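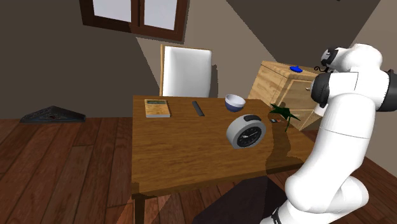 Start of a table-clearing run in simulation: white arm on the right, bowl and alarm clock within the group of things to be moved.

Wondwood Table Chores: data card and README

Maintainer: Ashok Sandhu
Last revised: 2026-10-09

What this is

Wondwood is a set of simulated runs in which one robot arm is asked to do small jobs at a household table. The jobs are dull on purpose. Put the bowl somewhere else. Move the clock. Pick up the remote-like thing and set it down next to the book-like thing. All runs are rendered, and no real table, arm or bowl was involved at any point.

I put the set together after reading one too many claims that home robots are nearly ready. I wanted something small that I could run on my own machine and look at run by run. If you came for evidence that a machine can tidy your living room, you will be let down.

Contents

167 runs in total
6 instructions, written in plain English
3 rooms, all with a wooden table and one fixed arm
Per run: rendered frames, joint positions, gripper state, the instruction, a result label

The labels are "done", "partly done" and "not done". I set them by hand after watching each run to the end. An earlier version took the labels from the simulator's own check, which called a job finished as soon as the object came within range of its target. It passed runs where the clock had been shoved there on its face. Those labels have been removed and please don't ask me for them.

Results so far

The baseline policy, Ronton, got 82 runs marked "done". Less than half, in other words, with the table always in reach and nobody walking past. The arm has all the time it wants and nothing it knocks over will ever break.

Bowls go reasonably well when they stand alone. The alarm clock is harder. It has a thick round casing, and most failed grasps slide along the curved side. Thin flat things are worst of all. A slim bar lying on a tabletop gives the fingers very little to close on, and Ronton tends to press down and hope. A person would drag it to the edge and pinch it. I have not seen the policy try that.

The plant causes its own trouble. Its leaves stick out over the table and the planner treats them as solid, so the arm takes a long way round or stops altogether. Turning off collision for the leaves raises the score. I don't think that is an improvement and it is off limits for anything reported against this set.

Lighting

Several runs have hard shadows across the tabletop, including the one at the top of this file. I left these in. Some of the flat dark items lie very near the shadowed part of the table, and the object detector loses them there more often than I would like. Real rooms have shadows too. If your method only works with the lamps evened out, say so in your write-up.

What the set cannot tell you

Anything about wet crockery, crumbs, cloth, cables, drawers that stick, or people. The contact model is tidy and the objects are rigid. Friction is one value per object and I picked most of the values by feel.

It also says nothing about deciding what needs doing. Each run begins with a written order. Looking at a table and knowing which things belong on it is most of the chore in my house, and that part is left out completely.

The furniture behind the table is scenery. Cabinets and chairs are there to block the view and throw shadows, and no instruction refers to them. The cabinet doors do not open.

Comparing with other sets

People have asked how this lines up with Tran and Foteck. It doesn't, really. Tran scores single grasps and Foteck scores whole sequences with retries allowed. A retry here counts as part of the same run and the clock keeps going, so a number from one will look odd beside a number from another. I have seen all of them put in one chart anyway.

Using it

Unpack the archive and read notes.txt first. Runs are in folders by room, then by instruction. Joint angles are in radians. Gripper state is 0 for open and 1 for closed, with nothing in between, even where the fingers were visibly halfway.

Don't train on one room and test on the same one. The tables differ less than you might expect and a policy can learn the positions by heart.

Known problems

Some object names in the label file are vague ("book_like", "bar_dark"). They will stay vague until I find the original model list.
The June release had two instructions swapped in the index. Fixed in the present one, but old copies are still going round.
A few runs end with the object still moving. I marked these "partly done", which you may disagree with.

Corrections are welcome through the issue tracker. Include the run number and the frame, and say which label you think is wrong.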